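The small card game that refuses to go out of print

June 2020

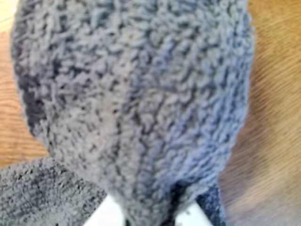 Grey-blue crochet in a soft, fluffy yarn.

Collectors of trading cards tend to talk about the big licensed sets, the ones with film stills on the front and foil on the back. Humik never had a film. It began as a set of 43 cards sold at a weekend market in Wutum, and for the first two years you could only buy it there, in a paper sleeve with a sticker on it.

The cards show creatures from a made-up coastline called Sondness. Each has a tide number, a colour and a line or two of text. There is a game to go with them, and the rules fit on one card, but most buyers have never played it. They want the full set, and they want it in good order.

The first printing ran to 1000 sets. The printer, Nogueira, used a thick uncoated stock that feels pleasant in the hand and marks very easily. Clean corners are hard to find now, and the darker cards show white along the edges after a few shuffles. If you are buying first printing cards online, ask for a photo of the backs as well as the fronts.

The second printing was also 1000 sets, on a smoother stock with a slightly brighter blue. Some collectors dislike it. It does wear much better, and for anyone who plans to play with the cards it is the one to get. You can tell the two apart by the border, which is a little wider on the later cards.

Prices have stayed sensible. Common cards from either printing trade for small change, and swapping is still the usual way to fill gaps. The exception is the Harbour Master, which was left out of a batch of early sets by mistake and sent on later to those who wrote in. Plenty of people didn't write in.

Storage is simple enough. Use sleeves without PVC and keep the cards upright in a box, away from windows. Binders are fine too, though the uncoated cards can catch on tight pockets – slide them in slowly.

A further 10 cards are due in August, sold as a single pack. They will match the second printing in size and stock, and the Harbour Master is not among them.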